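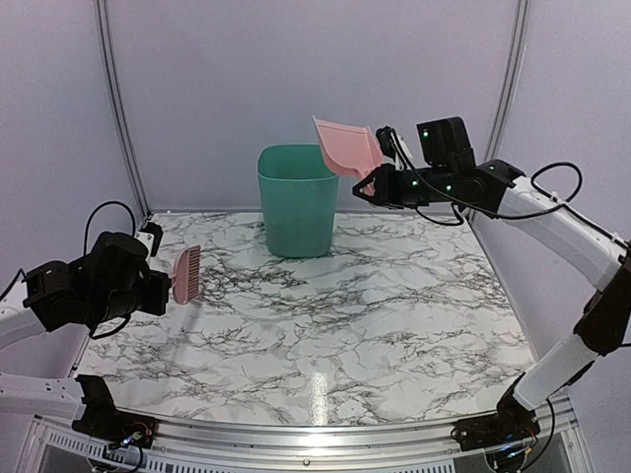
Eine rosa Bürste und ein blaugrüner Eimer bei einer Platte mit Marmormuster.

Warum hat eine Bürste Borsten?

Von Shanthi Howlader
03/08/2019

Bestimmt habt ihr zu Hause auch so eine Bürste, vielleicht unter der Spüle oder im Bad hinter der Tür, und bestimmt hat euch schon mal jemand gebeten, damit etwas sauber zu machen. Aber habt ihr sie euch mal richtig aus der Nähe angeguckt? Das lohnt sich nämlich!

Die vielen kleinen Härchen heißen Borsten. Früher nahm man dafür meistens Haare vom Schwein oder vom Pferd, und manche Bürsten werden heute noch so gemacht. Viele andere haben Borsten aus Kunststoff. Sind die Borsten kurz und stehen dicht beieinander, so wie bei der rosa Bürste, dann können sie sich nicht so leicht wegbiegen. Lange Borsten sind oft weicher – die sind prima für Staub, der ja nur ganz locker herumliegt.

Und was passiert beim Schrubben? Stellt euch einen Klecks Marmelade vor, der auf dem Tisch angetrocknet ist (bei uns war es neulich Himbeere, und zwar eine ganze Menge davon). Ein Lappen rutscht einfach darüber. Jede Borste aber hat eine winzige Spitze, und die kratzt ein klitzekleines Stückchen vom Klecks los. Viele Borsten zusammen schaffen dann viele Stückchen auf einmal. Auch in Ritzen kommen die Spitzen hinein, wo der Lappen gar nicht hinreicht.

Dazu gehört fast immer ein Eimer mit Wasser. Das Wasser weicht den Schmutz auf und trägt ihn weg. Vielen Eimern seht ihr an, dass sie unten ein bisschen schmaler sind als oben. Das ist praktisch, denn so kann man sie ineinanderstapeln. Und der umgebogene Rand macht den Eimer oben schön fest, damit er sich nicht so leicht verbiegt.

Probiert es mal aus! Malt mit Wasserfarbe zwei gleich große Flecken auf einen alten Teller und lasst sie über Nacht trocknen. Am nächsten Tag nehmt ihr für den einen Fleck einen feuchten Lappen und für den anderen eine nasse Bürste. Welcher Fleck ist schneller weg? Und vergesst nicht, die Bürste hinterher auszuspülen und mit den Borsten nach unten trocknen zu lassen.

Zuletzt erschienen
Warum schäumt Seife?
Wie kommt der Staub unters Bett?
Woher hat der Marmor seine Adern?
Wohin fließt das Putzwasser?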